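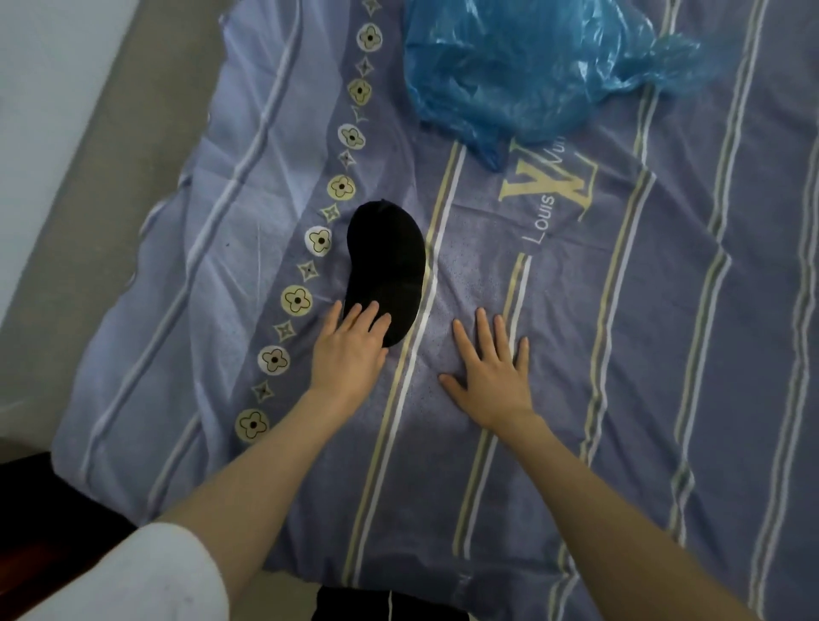 A reader asked under last month's laundry page whether the people who teach robots to fold clothes have learned anything a person could use at home, or whether it is all cameras and math. Some of it is useful. The folding study from the Standell lab came out in February, and a fair part of it is about what hands do before any fold is made. I have pulled out the parts that work on an ordinary bed with ordinary laundry.

What they did

The lab collected 1378 short recordings of people folding small items at home. The recordings were made from the head, looking down at the hands. A two-armed robot called Plimo was then trained on them and set to fold the same kinds of items. The researchers compared two ways of training. In the first, Plimo learned from whole recordings, start to finish. In the second, which the paper calls the Vasik split, each recording was cut wherever the hands stopped and rested flat, and each piece was learned separately.

The split version did better. On socks and other small dark items, failed folds fell by 42 percent compared with the whole-recording version. On large towels there was hardly any difference, and on fitted sheets both versions did badly. The authors say so plainly.

The finding I kept coming back to is the one about the resting hands. The lab had first treated those pauses as dead time and trimmed them out. With the pauses gone, Plimo went straight from grabbing to folding and dragged the cloth underneath along with it. With the pauses put back in, it learned to hold things still first.

Tips for folding on a bed

Put one hand on the item and the other on the sheet. A bed is soft and the sheet moves. If both hands go to the item, the sheet bunches up under it and the first fold comes out crooked. A flat palm with the fingers apart holds more fabric than a fist or fingertips.

Press before you fold. Lay your hand on the item, press, and smooth outward toward the nearest edge. One pass is enough for a sock or a washcloth. A T-shirt needs one pass for each half.

Tighten the sheet if it is loose. Pull it toward you at the side of the mattress and tuck it in. Wrinkles in the sheet turn up as wrinkles in thin fabrics folded on top of it.

Use stripes if you have them. A striped sheet gives you a straight line to set a hem against. It makes no difference if the stripes run at an angle to the bed, as long as you turn yourself or the item to match.

Dark items go on a light surface. The study found that Plimo had the most trouble finding the edges of black items, and people have the same problem in the evening. Black socks on a pale sheet are easy to see and pair. Black socks on a navy comforter are not.

Clear a working area about as wide as your forearms. Bags, hangers and the rest of the pile can stay on the bed, just farther back. Plimo did worse when something loose was touching the item being folded, and the same goes for me when a sleeve from the pile gets caught in a towel.

Fold in short steps. For a pair of socks:

1. Lay one sock on top of the other, heels the same way.
2. Press flat from cuff to toe.
3. Bring the toe up to the cuff.
4. Press again and leave your hand there for a moment before you pick it up.

Step 4 is the one people skip. Thick socks spring open if they are lifted right away.

What I would not copy

Plimo turns every item to face the same direction before starting. That suits a robot, but it is extra handling for a person, and with a full basket it adds up. Fold from whichever side is closest.

The paper also has a section on grip force, measured with Tavares finger pads. I could not find anything in it to use at home, other than that knits should be pinched lightly and farther in from the edge. Most people do that already.

A note on the numbers

The 42 percent applies to small items only, and it compares one robot with itself. The study did not measure whether people fold faster or neater when they pause. I tried it on my own laundry for up to 5 loads and my sock drawer looks better, but I was also paying more attention than usual.

The recordings were all made on beds and tables. If you fold on a couch, put a large cutting board or a tray under the item – cushions give too much for the pressing step to do any good. An ironing board is fine for shirts but too narrow for bath towels, which hang off both sides and pull out of line.

Fitted sheets are still on the list for a later page. The method I use takes two corners in each hand and a good deal of patience, and I would like to get it down to something shorter before I write it up.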